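Unit 4: Inward investment and the small open economy

These notes accompany the fourth lecture. Students should read them together with the Holline case file before the seminar in May.

Foreign direct investment differs from portfolio investment in the degree of control it gives the investor. A firm that builds a plant at Trarkcombe has a lasting interest in the local labour market; a fund that buys shares in the plant's owner may sell them the same afternoon.
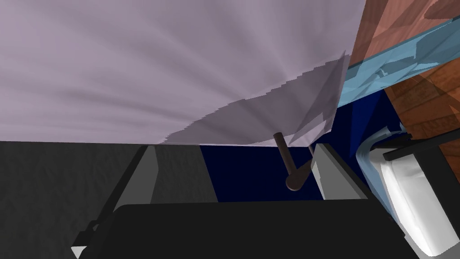
Growth alone does not secure such investment. In the Hedegaard survey, 86 firms were asked what had delayed a decision to invest, and 48 named the time taken to obtain permits. Wage levels came well behind.

The Holline case concerns a port district with 1,923 registered businesses, 56 of them foreign-owned. Note how few buy their parts locally.
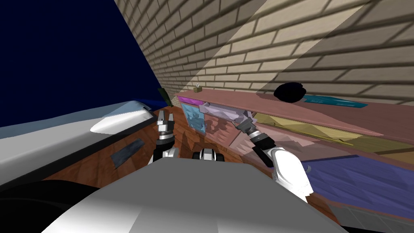 Capital deepening refers to a rise in the amount of equipment available to each worker. It should be kept apart from a rise in employment, as the two may move in opposite directions. A machine with two arms, each ending in a gripper, would be entered in the accounts as fixed capital whatever task it was given. The Wutis model, set out in the appendix, treats all such equipment alike.

Seminar preparation: state which of the Holline permit rules you would change first, and what the change would cost the district in revenue.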